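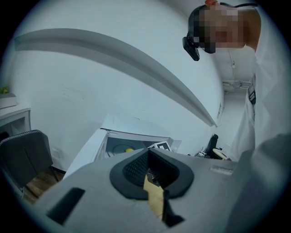

Fig. 1. Black jaw mount on the light gray body, close up.

Who Keeps Coming Back? Recurring Players in the TV Drama Primberg
Project report, Television and Performance
Baldur Brynjólfsdóttir
Thu 6 May

1. What I wanted to find out

Every long-running show has them: the mail carrier, the dentist, the aunt who turns up for weddings and funerals and then vanishes for half a season. I love these parts! My question was how a recurring actor on Primberg got used over time, and whether the writers gave returning characters more to do or simply called them in when a scene needed a familiar face.

Primberg was made by Wendent and ran as a half-hour evening drama set in a harbor town. Most writing on it is about the Lindal family, who own the ferry, so the smaller parts were wide open.

2. Material

I worked from the closing credits in the Shaikh Collection at our library, which holds 396 episodes. From those I typed up 1,291 credit lines for non-regular cast into one spreadsheet. It took longer than the rest of the project put together, and I would do it again tomorrow (maybe with better tea).

Credits for the early episodes give the character's job only, such as "Clerk" or "Woman on Pier," and later ones switch to full names. When the same actor appeared as "Clerk" and later as "Mrs. Odell," I watched both episodes before deciding if it was one character or two. Mrs. Odell is definitely the Clerk. She has the same brooch and the same grudge against the ferry office.

The closing credits on a few tapes are squeezed to one side to make room for a Nolex trailer, and the type gets very small. I marked those lines "uncertain" in the sheet and left them out of the tables.

3. How I sorted the parts

My first plan was to sort by number of appearances. That put a bartender who only ever pours drinks above the judge in the inheritance story, who has pages of dialogue, so I dropped it. I ended up with 4 groups:

Background with a name
Information givers (doctors, lawyers, police)
Relatives and old friends
Townspeople with their own story

An actor could move from one group to another, and this is where it got exciting. Mrs. Odell starts as an information giver behind a desk and finishes with a whole story about her brother's boat.

4. Results

Relatives came back least often and had the longest scenes. Information givers came back most often, and their scenes stayed short right to the end of the run. The third season is the big exception: the hospital story gives the night nurse an argument, a secret and a song. I have watched the song too many times.

Only 2 characters went all the way from background to a story of their own, Mrs. Odell and the harbor pilot. I had expected more. Both were played by stage actors who had done comedy, and you can hear it in the timing. The pilot gets a laugh out of the word "tide."

5. Problems

I had no scripts, so I can't say which lines were written and which were worked out at rehearsal. I also coded everything alone. A second person checking a sample of the sheet would have caught slips, especially between groups one and two, where my own notes change their mind.

6. Next steps

The library has call sheets from Wendent that haven't been cataloged, and I have a slot to look at them in June. I'm hoping to find out if the pilot was booked episode by episode or for a block. The spreadsheet is in the department folder with the uncertain lines kept on a separate tab, and corrections are very welcome.

We use cookies to remember your settings and see how this site is used. Accept all | Manage preferences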